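Clustby: pen catching and re-grasp controller, simulation package

Version 0.5, notes updated 11/12/20
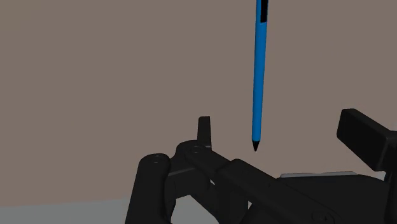 Clustby is the control and perception software we use to study how a gripper can take a thin object from many starting poses. It contains the scene files, the pose estimator, the grasp planner and the recorded episodes which we used for tuning. The camera is fixed to the wrist, so the gripper always fills the lower part of the view and the estimator must learn to ignore it. In the render at the top of these notes the pen is blue and nearly vertical, with a gap between its black tip and the gripper, and this is the kind of view the estimator finds easy along the barrel and hard at the tip. The barrel is bright against a plain greyish-brown wall. The tip is black, and the gripper is matte black also, so when the two overlap the colour mask loses the last part of the pen.

What is in the package

scenes/ has the scene descriptions and the pen model.
perception/ has the colour mask, the line fit and the tip correction.
planner/ has the grasp candidates and the scoring.
control/ has the joint controller and the Skonex bridge.
episodes/ has 646 recorded episodes, one folder for each.
tools/ has the viewer and the script for replay.

Installation

You need Python 3 and a working copy of the Skonex simulator. Clone the repository, go into the main folder and run:

pip install -r requirements.txt
python tools/check_setup.py

The second command opens one scene, renders one view and closes again. If it prints "scene ok" you can continue. If it stops with a message about the missing gripper mesh, please set the variable SKONEX_ASSETS to the folder where your meshes are, and run it again.

Running an episode

python tools/replay.py --episode 12
python control/run.py --scene pen_upright --seed 5

The replay script only shows what was recorded. The run script plans and executes a new grasp, and writes a folder with the same layout as the recorded ones. Old output is overwritten without a question, so give another name with --out if you want to keep it.

Format of an episode

Each folder has the rendered views, a file joints.csv with the joint positions, and a file labels.json. The labels give the two end points of the pen in the camera coordinates, the tilt of the barrel in degrees and a flag for contact. The contact flag comes from the simulator and is not estimated from the views. Joint positions are saved at 200 Hz. The views are saved slower, and each one has a time stamp that you should use for matching. Please do not match by line number.

How the pose is found

First the mask keeps the blue pixels. Then a line is fitted through them, which gives the tilt. The black band or clip near the top can make a hole at one side of the mask and pull the line a little, so we throw away the outer points and fit a second time. Finally the tip is placed by adding the known length of the cone to the lower end of the blue part. When the upper end of the pen is outside the view, the length can not be checked, and the estimator sets the field "partial" to true. The planner still accepts a partial pose but it gives a lower score.

Known problems

1. If the pen is turned so the clip faces the camera, the tilt has more error. Lingyun Lu has a branch with a better fit, not yet merged.
2. The lighting in all scenes is even and soft. We did not test with strong shadows, and I expect the colour limits must be changed for them.
3. The wall has no texture. A mask tuned on it will probably be too generous in a real room.
4. The controller sometimes waits nearly 3 seconds before closing, when two grasp candidates have the same score. Setting tie_break to "first" avoids it.
5. The viewer does not resize properly on small screens.

Changes since the March version

The joint controller was rewritten by Jhun Castillo and the old one is removed. Labels are now in metres everywhere. Before, the tip was in millimetres and the rest in metres, so old label files must be converted with tools/convert_labels.py.

Use and contact

The code and the episodes are free for research and teaching. If you publish something with them, please mention Clustby and the version number. Questions about the planner go to Magdy Ouazzani, and for perception or the episodes please write to me, Hazem Hajji, through the issue page. Please attach your labels.json and the seed.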